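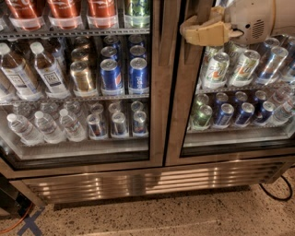 Home | News | Contracts | Opinion | Subscribe

Print this page | E-mail this article

Retention money: "I've stopped counting on it"

22/02/2018

The owner of Zekside, a drywall and ceilings sub out of Drurnport, is owed money on 7 finished jobs. Retention, all of it. The oldest was signed off in November, the year before last.

"You price at a margin of maybe four percent," she says. "Then they hold five. So you tell me where the profit is."

We talk between two site visits, her phone going the whole time. She asked for her name to be left out. Still bidding to the same general contractors — can't afford not to.

Her complaint isn't with holding money back as such. Defects happen, she says, and a client needs some way to get people back on site. What gets her is the release. On public jobs the contract gives a date. The date goes by and then the letters start.

"One of them sent me a list of 131 items. I went through it with my foreman and 8 were ours. The rest was paint, doors, somebody elses flooring."

That was the Puralum plant extension, where she was working under Ait Ali, the main contractor. It paid in the end, about 100 days late. No interest. She didn't ask for any.

Why not? Long pause. "Because I wanted the next phase."

Did she get it? "No."

The state is now looking at a bill that would put retention in a separate account, out of reach if the general contractor goes under. She likes it, mostly. Worries about who runs the account and what they charge. Also wants the rate cut, and wants it released trade by trade, so the drywall crew isnt waiting on the landscaping.

"We're off the job by spring. They plant the trees in the fall. Why is my money in the trees?"

Would bonds do the same thing? Some bigger firms say so. She has been quoted for one and says the bank wanted her house as security. So no.

She has hired one person this year, part time, to chase payments. "That's a taper I could have had on site," she says, and picks up the phone again — a supplier, wanting to be paid.

Print this page | E-mail this article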